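Hekance publica en febrero «El inventario de Ludham», novela negra de Margareta Avram

Martes, 12 de noviembre de 2024

La editorial Hekance ha adquirido los derechos en lengua española de «El inventario de Ludham», primera entrega de la serie protagonizada por el inspector Crichton. La traducción corresponde a Danang Wuisan. El volumen llegará a librerías en febrero, en rústica con solapas y en formato electrónico.
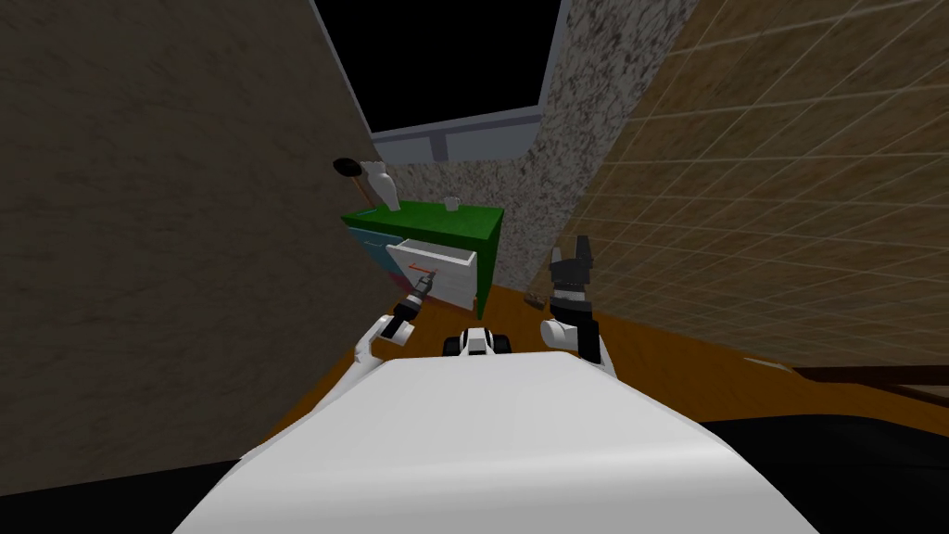
La trama parte de la muerte de un perito de seguros en el puerto de Drevik. Crichton, apartado del servicio activo, revisa 168 expedientes archivados sin resolver – dos de ellos firmados por él mismo – y localiza una discrepancia en las fechas de custodia de las pruebas. La narración alterna el atestado policial con la primera persona.

La tirada inicial será de 3.480 ejemplares. El texto original, de unas 864 páginas mecanografiadas, se publica íntegro y en un solo tomo. 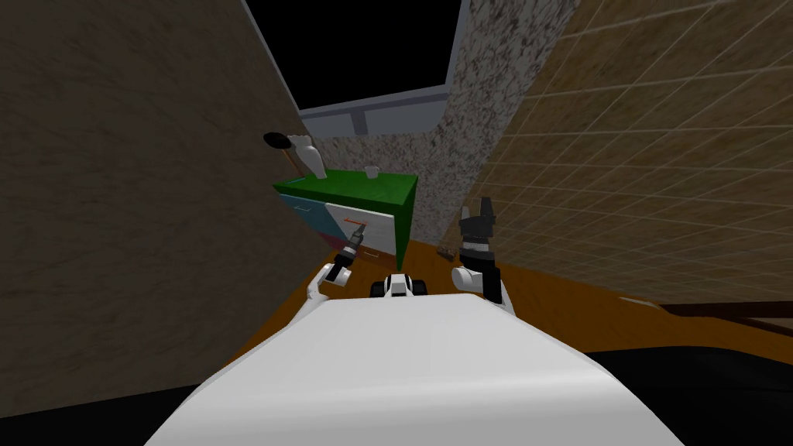 Brazos del robot ante el cajón blanco del armario. Imagen generada por ordenador.

Los ejemplares de prensa y las galeradas en PDF pueden solicitarse al departamento de comunicación de Hekance. El texto queda embargado para reseñas hasta la fecha de publicación.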